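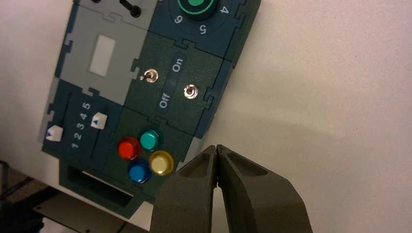
Figure 2. Modular task board, dark teal panels, against a white wall.

3.2 Rural listings and asking price

Listings for the Murside district were pulled in January, then checked again before the draft went out. Only properties over 29 hectares kept. Hobby blocks dropped, also anything sold as part of a deceased estate. That left 23 ranches and mixed farms, most of them on the river side of the Lundier road.

Asking price per hectare was the main measure. Not ideal — sellers out here often list high and sit on it — but sale prices were missing for too many of the larger holdings. Where an agent gave a range we used the midpoint. Homestead, sheds and yards not valued seperately.

Water mattered most. Places with river frontage or a licensed bore asked for more, even when the grazing was poor and the fences needed work. Distance to town had a weaker pull than we expected from the Romell study, which looked at smaller blocks closer to the coast. Might be the fishing. Several of the ads led with trout and barely mentioned cattle, and those were the ones with the highest figures per hectare.

One holding of some 4,000 hectares was left in the table but taken out of the averages. Its price covered stock and plant aswell, no way to split them from the ad.

Zoning was coded from the district map, following Srivastava. Two neighbouring parcels had changed colour on the newer map and were coded by the older one, to match the rest. Access by unsealed road was noted but not used in the model, as the ads were patchy on it. Results by water source are in the next section.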